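Workshop notebook, 11/09/2018

Glue day, at last. I've been putting off the hide glue trials all summer and the bench was finally clear enough that I'd run out of excuses, so I got the pot out first thing and set the granules soaking before I'd even had a cup of tea. For anyone reading this later: it's the Pullberg granules, the ones in the paper sack, and not the ready-mixed bottle on the window sill, which has gone stringy and wants throwing out (I keep saying this and then I don't do it).

The question is still the one from the Vulolach job. We had two joints on that chair let go at the back rail, and I'd like to know if it was the glue, the fit or me. My money was on the fit. The old rail had been cleaned up by somebody years back with far too much enthusiasm and the tenons were rattling about like loose teeth. But I used the last of the old batch on it, and I'd reheated that batch more times than I'd like to admit, so it wasn't a fair fight.

Mix was by weight, one part granules to two of water, cold soak until it had all swollen up into that horrible frogspawn. Then into the pot at 50 on the dial. The dial reads low, I'm nearly sure of it. I put the jam thermometer in and it gave me something quite a bit warmer, and then the jam thermometer fogged up and I stopped trusting that as well. Could somebody please order a proper one? The Kröger catalogue has one on page 229 with a clip for the side of the pot and it isn't dear. 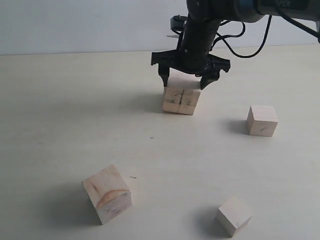 Smell wasn't too bad this time! I had the back door propped and the fan on low, and next door only complained once. The glue came up lovely and clear, ran off the brush in a thin sheet and then broke into drops, just how it's meant to. I gave it a while longer anyway and skimmed the foam.

First batch of joints was beech to beech, end grain sized with a thin wash beforehand and left to tack. Second batch the same but with no size. Third batch I warmed the pieces on the radiator before gluing, which I'd always thought was a bit of old boys' nonsense, but my goodness it makes a difference to how long you've got. On the cold pieces the glue was skinning over before I'd got the second half lined up. On the warm ones I had time to fiddle, change my mind, drop one on the floor and pick it up again.

I clamped everything lightly except the rubbed joints, which had no clamps at all, just pushed together and slid about until they grabbed. I do love a rubbed joint. You feel it go under your fingers.

Trouble with the Vastell clamps again. The pads are leaving grey marks on anything pale, and I had to put baking paper under the lot of them, which then stuck to the squeeze-out, so now I've got little frills of paper round half my samples. Cork next time. There's a sheet of it in the bottom drawer behind the sandpaper, 4000 grit box on top, don't move the box, it's the only full one.

I broke two of the unsized pieces early out of pure impatience. One came apart clean along the glue line with a shiny face on both sides, so it was starved, and I'd bet the end grain drank the lot. The other took a bit of wood with it and I was quite pleased with that one. Two isn't enough to say anything, I know, I know. The rest are on the shelf over the sink with masking tape labels and I'd be grateful if they stayed there until they've had their full cure. Please don't use them as door wedges.

Also tried a pinch of salt in a spoonful of the mix to slow it down. It slowed it down all right, it was still like jelly when I went for my lunch and like jelly when I came back. Too much salt, obviously. I'll do it again with a smaller pinch and weigh it like a grown-up.

Things to sort before the next go: thermometer, cork pads, a second brush (the good one is shedding and I was picking bristles out of the pot), and find where the lid has gone. Leftover glue is in the fridge in the tub with the blue tape. It'll keep a week. It is not custard.

The Vulolach chair itself is still in bits under the dust sheet. I'll steam the last of the old glue out of the mortices once the samples have told me something, and I might sleeve the worst tenon while I'm at it.

Last updated: 11/09/2018
1459 views | 3 comments | 2 shares

Recent entries
Cleaning out old mortices without wrecking them
Vastell clamps: grumbles so far
Beech offcuts, what's in the rack
Vulolach chair, taking it apart
Sharpening the small scrapers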